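Placement marking: revised practice for tabletop cells

The station guide for the Fanel cells has been revised, effective in May. Section 4, on marking where objects start and finish, has changed the most. Maham Soomro and Hywel Pumphrey reviewed 800 logged runs and found that most disputed resets traced back to position marks that two operators had read differently.

The main points:

Marks are made with translucent tape laid flat on the tabletop. Ink and pencil are no longer accepted.
A corner is marked with two strips at right angles. The strips do not need to touch.
Stacked items are logged as one object until the upper one is clear of the lower.
Any strip that lifts or curls is replaced before the next run.

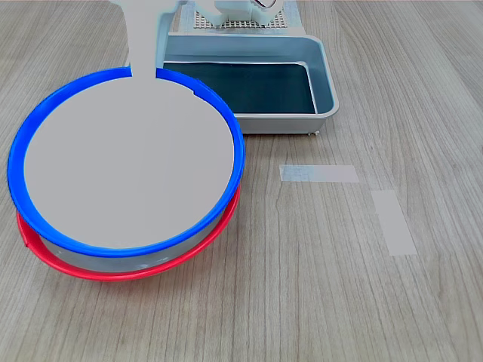
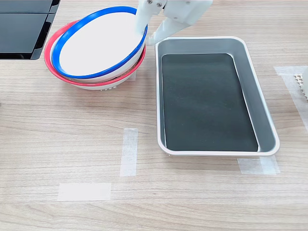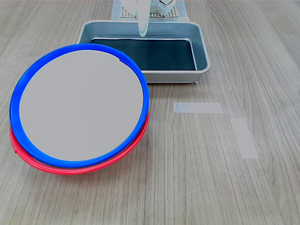 Red-rimmed and blue-rimmed items stacked beside the tray, with tape on the tabletop.

Tolerance at a marked corner stays at 10 mm, measured from the inside edge of the tape. Operators on the Kenach line asked for a looser figure for round items. Bushra Jafri is collecting measurements on this, and the limit will stand until she has reported.

Section 6 now requires the arm to be stopped before anyone reaches over the table to reset an object. A paused program does not count as a stop. The earlier wording allowed either, and 19 entries in the log recorded a pause only.

Comments on the draft of Section 7 (gripper inspection intervals) go to Keabetswe Khumalo. The proposed interval is 3,000 cycles.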